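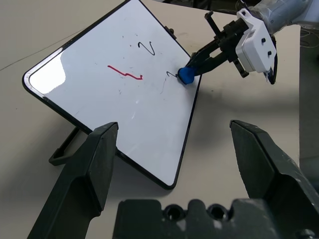
3.2 Residue on small tabletop boards

Ghosting on a dry-erase surface is usualy blamed on the ink. Our earlier runs (Skiteck panels, Fesholm site) pointed more to the state of the board before the first stroke. Old residue holds new residue. Figure 1 has the kind of surface we mean: a small black-framed board leaning on its stand, black and red marks, a blue eraser against the board by the small squiggle at the right, and faint gray smudges and specks spread around the marks. A thin gray streak lies below that squiggle, small dark specks below the red line. Both kinds of residue were scored, streaks and specks separately, same 5 point scale as in Section 2.

Figure 1. Small whiteboard with marker strokes and residue, eraser at right.

Procedure. Short strokes only, no filled areas. Black and red inks. Strokes left 60 seconds, then wiped with a dry felt eraser, 2 passes, light hand. No spray between trials. Boards were cleaned fully at the start of each block and not again untill the block ended. Scoring by eye under the ceiling lights, with the board turned when glare got in the way. Glare matters more than we expected. A gray smudge sitting inside a bright patch is easy to miss, and scores taken from one angle ran low. All boards in the December block were therefore scored from three angles and the highest score kept.

Specks vs. streaks. Streaks mostly went with one more dry pass. Specks did not. Iyengar's scheme puts the two together as "haze", which hides the difference, so we dropped it. The Grillard felt left fewer streaks than the foam block but the same specks, black ink worse than red on both. Tilt of the board made no difference we could score. Corners were worse than centers on every board, probably because the eraser rides up on the frame there. Not tested further. Scores by board and ink are in Table 3.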